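Working Papers > Local Government > Election Timing > Moving the Village Vote

November
By the Trikmont Election Timing Study Group

4. What changed when the village vote moved

4.1 Setting and expectations

We came to this part of the study with a simple question and got a much richer answer than we had hoped for. Villages in Trikmont County have long picked their mayors and trustees in March, in a vote run by the village clerk, usually in the village hall and usually with the polls open from noon to 9 p.m. State law lets a village board hand the election to the county and move it to November, where it shares a day, a polling place and a ballot with everything from town justice to governor. Of the 25 villages in the county, most still vote in March. A handful have moved, and the rest seem to talk about it every few years.

The three villages we follow closely are Lodhi, Drimby and Hirnetano. Lodhi moved and put its village races on the regular county ballot. Drimby moved too, but for its first November vote it kept the village races on a separate sheet handed out with the county one. Hirnetano stayed in March. All three are old canal or mill villages with a small downtown, a five-member board and a budget that mostly goes to streets, water and a part-time police force. They also have clerks who keep wonderful records. In Hirnetano the poll books go back further than the current village hall does, and we spent a very happy week with them.

Two expectations guided our reading. The first comes from nearly every earlier study of election timing: more people vote when a local race shares a date with a bigger one. The second is the worry we heard most often at board meetings, that voters who show up for the top of the ballot will skip the village races at the bottom, or will guess. Past work calls this roll-off. Board members had blunter words for it. One trustee in Drimby told a public hearing that she would take a small room of people who knew the water rates over a full gym of people who didn't.

4.2 Turnout and roll-off in Lodhi

Lodhi gives the cleanest look at both. The village has more than 2,000 registered voters, and in its last March elections the line at the village hall rarely reached the door. The clerk used to bring knitting. In the first November vote, 1,226 ballots were cast in the village. That is a huge jump for a place where a contested mayor's race used to be decided by the people on a few blocks near the school. We checked the total against the county canvass and against the signed poll book, and the two agree.

The roll-off result surprised us more. Only 43 of those ballots left the mayor's race blank. We had set aside a good deal of space in our early draft for explaining a large drop between the top of the ballot and the bottom, and we were delighted to throw those pages out. Blank votes were more common in the trustee race, where voters could choose two candidates and a fair number chose one. But leaving a second choice open is an old habit in Lodhi. The March tally sheets show it as well, and the clerk told us that supporters of a single candidate have always been urged by their friends to vote for that person and stop there.

A blank is only one sign of what a voter did, of course. We can't tell from a ballot how much anyone knew about the sewer bond. What the ballots do let us look at is whether votes bunched up on the first name listed, as they might if people were guessing. The order of names on the county ballot differs between the two election districts that cover the village, and the same candidates did well in both. We find this very encouraging, with the caution that it is one village and one year.

4.3 Who runs the election, and who answers for it

Turnout gets the headlines, but our favorite part of this work turned out to be the paperwork. Under the March system the village clerk does it all: takes the nominating petitions, orders the ballots, hires the inspectors, sets out the chairs and reads the result aloud at the end of the night. Under the November system the county board of elections does nearly all of it, and the clerk's formal duty shrinks to certifying which offices are up. It looks like a clean handoff on paper. In practice both villages that moved still get the phone calls, and both clerks still answer them.

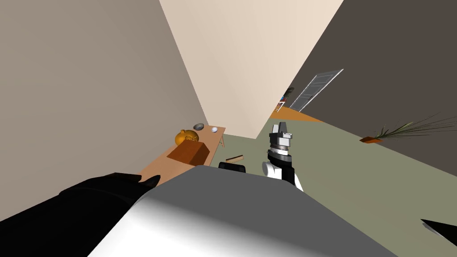
Joint administration asks a county board to do two rather different jobs from a single office. The county races come with party lines, long petition periods and a printed guide for every step, and the village races come with independent nominations, home-made party names and deadlines the board's staff may meet only once every other year. The roll of voters is the same, and so are the poll workers and the scanners. Staff who assumed that the village side would simply follow the county side had to correct themselves in the first year, and we give them full credit for how fast they did it. The village petition forms were redrawn by the next cycle, with the village deadlines printed at the top of the page in large type.

Independent nominations deserve a closer look, for they are where the move was felt most sharply. In a March election a candidate in Drimby would make up a party name, gather signatures on the sidewalk outside the post office and be on the ballot. The names are a joy to read: Sidewalk Party, Clean Creek, Common Sense, Common Sense Too. On the county ballot these lines sit beside the statewide parties, and several candidates told us they felt small next to them. Others loved it. One first-time candidate in Lodhi said that seeing her line in the same grid as the governor's race was the best part of the whole campaign. We have no measure for that, but it belongs in any fair account of what the move means to the people who run.

Petition challenges rose in Lodhi after the move. Under the clerk, a missing apartment number was usually fixed with a phone call. At the county a written objection starts a formal review, and the review follows the same steps as one for a county legislator. No village candidate in our study was removed from the ballot, though two had to attend a hearing at the county office building on a weekday morning, which meant taking time off work.

4.4 Drimby and the second sheet

Drimby's choice to keep a separate sheet makes it a lovely natural comparison. The board there liked the November date and disliked the idea of its races sitting far down a crowded page. So voters were handed two ballots, the county one and a shorter village one, and fed both through the same scanner. The board hoped the second sheet would draw the eye.

It did that for people who got one. Part of Drimby's election district lies outside the village line, so poll workers had to check each address before handing over the village sheet. The log kept at the polling place records a steady run of questions through the evening, with the heaviest stretch between 5 and 7 p.m. Some village residents left without the second sheet and came back for it. We can't say how many left and stayed away. The share of voters in the village who cast a village ballot was lower than in Lodhi, and when we talked with poll workers afterward they pointed to the address check well before they pointed to any lack of interest. Drimby has since gone to a single combined ballot, and we can't wait to add its next results to the file.

4.5 Hirnetano, still in March

Hirnetano reminds us what a March vote does well. Turnout there is low in quiet years and can climb steeply when something is at stake, such as the year the board proposed closing the pool. The candidates' night fills the fire hall whatever the year. People in the village talk about the March election as a local event with its own season - the bake table, the results taped to the inside of the clerk's window, the walk over to see them. Voters in Lodhi described missing this, and several of them had supported the move and would support it again.

The cost comparison is less clear than either side likes to claim. Hirnetano pays for its own inspectors and printing. Lodhi pays nothing directly, but a share of county election costs comes back to it through the town tax bill, and the formula for that share changed during the period we studied. We return to the formula in Section 5, where we work through the chargeback records in detail and try to put the two villages on the same footing.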